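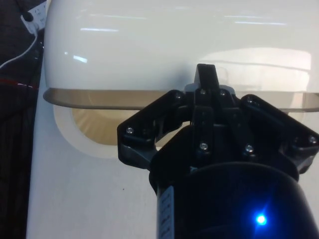 Work diary

November. Spent most of the day on the handling rules for the arm. Kelly Goodall wants the new sheet ready before the Barasa people come, and the old one is no use to anyone. It was written for the Nelten cell and still talks about a fence we haven't had for a long time.

I began with the gripper checks. Screws on all the finger links to be looked at before the first run of a shift, and again after any knock, however light. The old sheet said "regularly". I asked four people what that meant and got answers from hourly to monthly, so the word is gone. If a screw has moved, the gripper comes off and goes to the bench. No nipping it up in place with the power on.

Then hands. Rule 3 now reads that no one reaches between the fingers and the work while the arm is live, and that live means live, even when it is standing still. I had a long talk with Muthoni Minja over this one. She thinks people will read it and carry on as before unless there is a step they have to do, such as pressing the stop and saying so out loud. I have put that in. It felt daft saying it in an empty office but I suppose we'll get used to it.

Shiny parts came up too. Glossy white shells throw the ceiling lights back, and I don't like anyone judging a gap by eye against that. Wrote: approach at slow speed, stop short, check from the side.
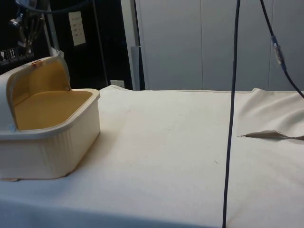 After lunch I did the section on the table. Cloth to be pulled flat and fixed at the edges, lids either fully open or fully shut before the arm moves, and cables kept out of its path. That last one needs more work -- Drilleck's guidance has a whole page on cable routing and mine has two lines. I've logged it as item 231 so it doesn't get lost.

Kelly read the draft at the end of the afternoon and crossed out "where possible" in 2 places. Fair enough. She also wants a box for initials at the bottom, and the Zodby form number left off altogether.

Still to do: the cables, the restart steps, and a larger print size for the copy on the wall. Home at 1834, raining.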